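Search this guide
Enter keyword Go

24 January 2019
By Mabli Lewis

Section 4. Setting up a match in Plendeck Team Manager (college soccer)

Do this before warmups. Rosters lock at kickoff.

1. Sign in with your team code. Sernby women's side is 3042, don't use last season's.
2. Open Fixtures, pick the match, tap Lineup.
3. Drag in your starters. Keeper goes first or it wont save.
4. Add subs. Players away on national team duty: set to Called Up, not Injured.

Note: Called Up players come back on the list by themselves once the return date passes. Check the date. Abdelkrim Ouali had two missing all of February. 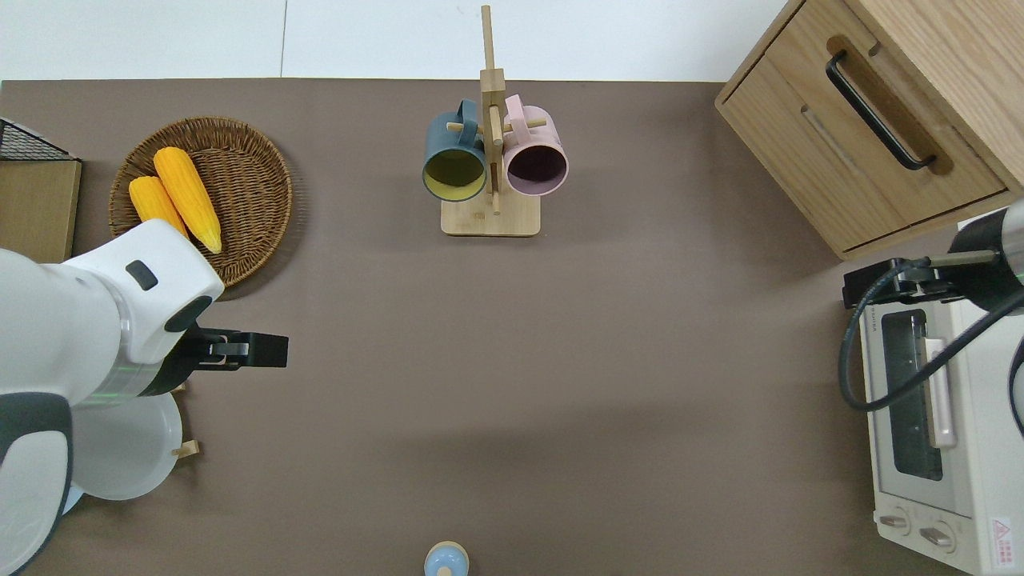 5. Set the half length, then tap Confirm. Green bar = done.
6. Send the sheet to the officials. Takes almost 50 seconds on a slow conection.

CAUTION: Do not close the app while sending. You'll get error 910 and have to start again from step 3.

Stuck? Ask Youssra Tawfik at the Danzer office.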